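The Case for the Common Door Rule

Opinion – Ramberg Housing Association, 28 December 2025

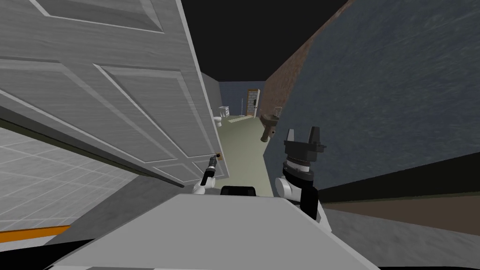
Housing associations spend a great deal of effort on the parts of a building that residents notice when they sign a lease, and very little on the parts they use every day. Kitchens are photographed, floors are refinished, and the color of the lobby is discussed at length. Interior doors are bought by the pallet. A white six-panel door with a brass-colored latch plate, standing wide open, is a familiar enough object that few people ask how wide the opening is, how much force it takes to close, or whether a person with a walker can get past it. The association believes these questions should be asked before a building is renovated, and that the answers should be written into the contract.

Under the present rules in Ramberg, the entrance to a building must meet a minimum clear width, and so must the door to each apartment. Inside the apartment the rule stops. A resident may be able to travel from the street to the living room without difficulty and then be unable to enter the bathroom. Our survey in April covered 239 apartments in the Kitow and Pesent districts. In 115 of them, at least one bathroom or bedroom door was too narrow for a standard wheelchair. Most of these apartments had been renovated within the past ten years, and the narrow doors had been replaced with new doors of the same size.

The usual objection is cost. It deserves a fair hearing, and the association does not claim that wider doors are free. Moving a frame means cutting into a wall, and in older buildings the wall may carry pipes or wiring. Our estimate, prepared with the contractor Căpraru, is that widening an opening during a full renovation adds 125 dollars to the price of each door. Doing the same work later, as a single job in an occupied home, costs 1161 dollars. The second figure is the one residents pay when the need arrives after a fall or an operation, often at short notice and at a time when they are least able to arrange it.

A second objection is that many residents will never need the extra space. This may be true of any given household in any given year. Buildings, however, outlast households. An apartment renovated this winter will be occupied by several families before it is renovated again, and it is reasonable to expect that one of them will include a person who is old, injured or pushing a stroller. Wide doors are also of plain use to people who are moving a sofa.

Gheorghița Lazăr, who chaired our review of building standards, has argued that the rule should also cover hardware. The association agrees. Round knobs are difficult for people with arthritis, and lever handles cost very little more. Closers on shared corridors should be tested each year for the force they require – a task that takes a few minutes and a spring gauge. At present they are adjusted when someone complains, and many residents do not complain.

We therefore ask the city to extend the minimum clear width to every room door in any apartment undergoing full renovation, with an exemption where a structural wall makes the work unsafe. The exemption should be granted in writing and kept with the building record, so that a prospective tenant can read it. Owners of small buildings should have two years to comply.

The draft text has been sent to all member buildings. Written comments may be left at the association's office in Pesent until the end of April.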